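Print this thread | E-mail this thread

2024-05-07

ok so people keep asking what changed at work since Esitz put the new line in at Demcombe. short thread, on my break, typing fast

used to be 13 of us on setting and clearing tables across the Galindo floors. trays out, tissue boxes out, wipe, reset, again. nobody lost their job yet. hours moved around tho, mornings mostly

the line does the washing and sorting now. trays come up in racks already stacked by size. that part is great, my wrists thank it. some 800 trays and boxes a day, used to be all by hand in that awful back sink

what it doesnt do is the last bit. putting stuff out, squaring it up, looking it over for splinters. still us 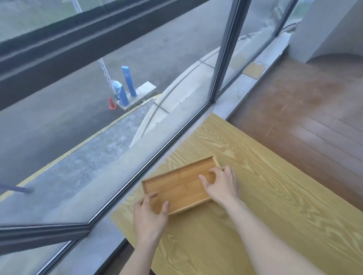 and the pace is different. racks come when the racks come. before, you could leave a job ten mintues and help someone. now there's a screen with a number on it and the number goes red. hate the number

asked Werkesitz (they do the software) if we could set it slower over lunch. got told it's a site setting. site said it's a software setting. lol. still waiting

training was one afternoon. and a binder. 129 pages, mostly error codes. the one useful page is how to pause the feed, I photocopied it and taped it up by the rack bay 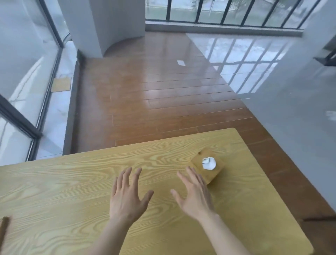 Small wooden block on the table, both hands free for a second.

good stuff, to be fair: no more lifting full crates. the older staff stayed on who would've quit by winter. and I got the cell lead course paid for, 100 bucks a month extra once I pass, which I will, probly

bad stuff: quieter. we used to talk over the sink. now two of us per floor and you can go a whole morning with just the rack beeping. didnt expect to miss the sink crew that much

also every fault lands on whoever is closest. a jam isn't my job on paper but guess who's standing there
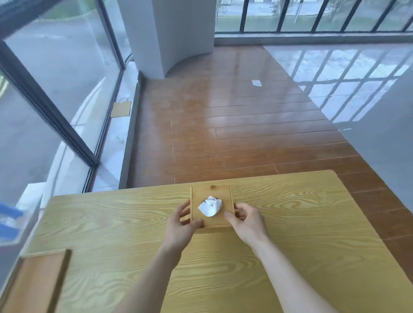 Will they automate the table setting too?
They want to look at it in June, starting with one floor, and we've been promised a say in how the shifts get cut up before anything is ordered.

I'll beleive the say when I see it. union meeting first, then I'll add to this

if your place is getting a line like this: ask who controls the pace setting BEFORE it goes in. get it in writing. and ask for more than one afternoon of training

ok break's over, rack's beeping

Print | E-mail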